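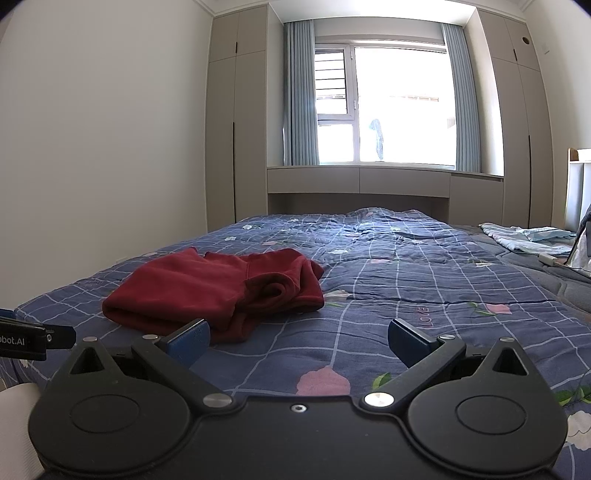 Dark red fleece-type garment on the bed, loosely folded.

Dec 12, 2001. Notes on the Barredo warehouse fire wiring samples. Efren Panganiban dropped off the second box this morning, tags intact. Signed for by me and Erlinda Tagle.

- Sample 5: feed to the loading dock lights. Beading on one conductor only. Insulation gone for 20 inches, sound past that.
- Sample 7: junction box, lid missing on arrival. Two splices taped, no connectors. Photographed both sides before touching the tape.
- The breaker panel is still at Nuklow. Need it before saying anything on whether the breaker tripped. 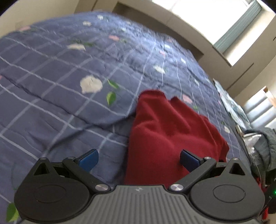
Red ribbed knit, laid lengthwise on the blue cover.

Ran a length of matching cable in the small oven at 200 C. Jacket went soft and sagged off the copper – no charring. The char on sample 5 needs a lot more than that. Did not go higher, the door seal is leaking again. Divina has the part number.

Wiremu Grimshaw thinks the beading came from the fire reaching a live wire. Could be. Sample 7 would have to be the start then, and I don't see enough heat damage inside the box. Left open for now.
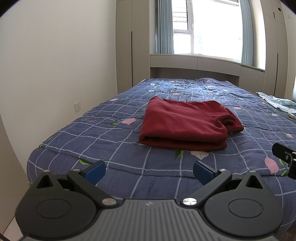
## To do

- Call Nuklow about the panel
- Section the bead, sample 5
- Ask Efren where the box lid went
- Return the Somano meter, it reads high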